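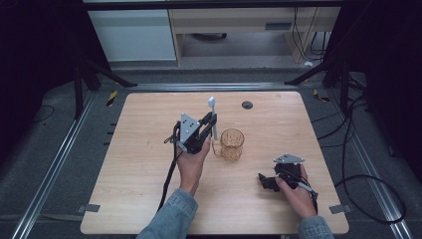 The mug, the spoon and the table in question

Thread: Spoon in the glass or spoon out?

cempaka_g
Right, settle something for me because my household can't. I've bought one of those clear ribbed glass mugs, the ones with a very slight amber look to them and a small handle, and I love it. My other half says I'm going to crack it by stirring with a metal teaspoon every morning, so I've gone over to a white plastic one, and now he says THAT's disgusting because plastic spoons hold the taste of whatever they were in last. I can't win!

So: what do you all stir with in glass? And do you leave the spoon standing in it while it brews or take it out? I was brought up to leave it in when you pour, my gran swore it stopped the glass cracking.
Cempaka

tfiore
Your gran was right, but only with a metal spoon. The metal takes some of the heat when the water goes in. Plastic will do nothing at all for you there. I've poured boiling water on to a teaspoon in a glass my whole life and lost one, and that was one I dropped.

Nice mug by the way. Is it a Zevov? My sister has a set of those and the ribs are a pain to get tea stains out of.

sutrisno_t
Sorry Thomas, I don't buy the spoon thing. If the glass is made for hot drinks it doesn't need a spoon, and if it isn't then a spoon won't save it. Warm the mug first with a splash from the hot tap, tip it away, then pour. Takes 20 seconds.

As for stirring, plastic is fine. It's quieter too, which matters if you're up at half five and everyone else isn't.

cempaka_g
No idea on the make, it came from a charity shop with no box and I can't find anything on the bottom. So I suppose I don't know if it's meant for hot drinks at all?? It's had tea in it every day since I got it and it's still in one piece.

Gemechu S
If you don't know what it is I'd go easy. Let the kettle sit for 3 minutes before you pour, you want it nearer 85 degrees than boiling anyway if it's green tea. For builder's tea, use a proper china mug and keep the glass for squash.

tfiore
Squash! In a mug with a handle!

Gemechu S
People do it, Thomas.

b_okoro
Can I come in on the taste thing, because I'm with the other half. I had a white plastic spoon that lived in the curry powder and then somehow ended up in the drawer with the others. Coffee was never the same. They stain as well. Wooden ones are worse. I use a long metal one and just don't bash it about, the scratching worry is a bit overdone if you stir gently.

What I actually wanted to ask about is the table. That's a lovely pale bit of wood, the grain is really fine. What do you put on it? I've got a light one from Studitstead and it rings if you so much as look at it with a hot cup.

cempaka_g
Thank you, I'm fond of it! I wipe it with a barely damp cloth, dry it straight off, and twice a year I do it with a wax called Pillai. Wears in rather than sitting on top. I've been caught without a coaster more often than I'd like to admit, and I do get the odd white ring, but they've mostly gone after a day or two.

I love the rounded corners too, I used to have bruises on my hip from the old one.

sutrisno_t
What's the little round black hole towards the back, is that for cables?

cempaka_g
It's a grommet, yes. I mostly lose biscuit crumbs down it.

b_okoro
Wax on a table that gets hot mugs is asking for rings, in my opinion. Oil it. Couple of thin coats, leave it overnight between them.

sutrisno_t
Oil turns pale wood yellow. I did mine in December and it looked like a pub by Christmas. Stick with the wax and buy a coaster.

cempaka_g
Update on the spoon. We've agreed I get one plastic spoon that is only ever for tea and lives in its own pot by the kettle. He's put a label on the pot. Coaster arrives Tuesday.

tfiore
Still say you should pour on to a metal one first.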